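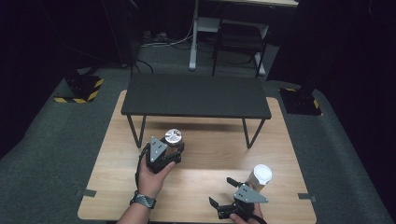 Sastar is the hand-held cell in the Vi room, and this README covers how it is set up and kept running. One operator works it with two grippers, one per hand, across the oak-colored tabletop. Gray tape on the left and right of the top, near the operator's corners, marks the working width, and the small black table goes toward the far edge. The standard prop set is a can and a lidded paper cup. Keep both cables running back toward the operator, never across the props.

Setup

Set the tabletop down first, then the two black bases with the hazard tape, one on each side. The bases should not touch the wood. If they do, every knock on a base shows up in the tracks as a small jump.

Replace the gray tape when the corners lift. Lay the new strip beside the old one before you peel it, or you will lose the position and have to measure again.

Plug in the left gripper, wait for Ploleo to list it, then plug in the right. Ploleo names them in the order they appear. Swapped names are the most common fault in the older sessions and can be fixed in the metadata (see swap_sides in the tools folder).

Daily check

1. Open and close each gripper fully. Both fingers should move together.
2. Look at the two small holes in each gray face plate. Clear them with dry air, no solvent.
3. Pull gently on each cable where it enters the grip. Any play there means a new strain relief.
4. Record a 30 second blank take and check that it opens.

Wear and repair

Finger pads are changed after 3000 closes, or sooner if they shine. Jerome Yap keeps the spares. Fit pads in pairs - a new pad against an old one pulls the can off center.

The 2 mm screws behind the face plate strip easily. Use the short driver and stop when the plate stops moving.

If a gripper drops out in the middle of a take, change the cable before you open the housing. Zirnent units from the first batch had a loose connector, and Marites Dela Peña has the list of which ones were reworked.

Known issues

- Right gripper reads slightly open when fully closed. Rezero it after every pad change.
- Takes longer than 40 minutes fill the buffer and the last part is lost.
- Shiny can tops sometimes confuse the tracker under the overhead lights. No fix yet.

Questions about hardware go to Preben Briem, file formats to Yaowalak Mahawong. The cell is off on Sunday.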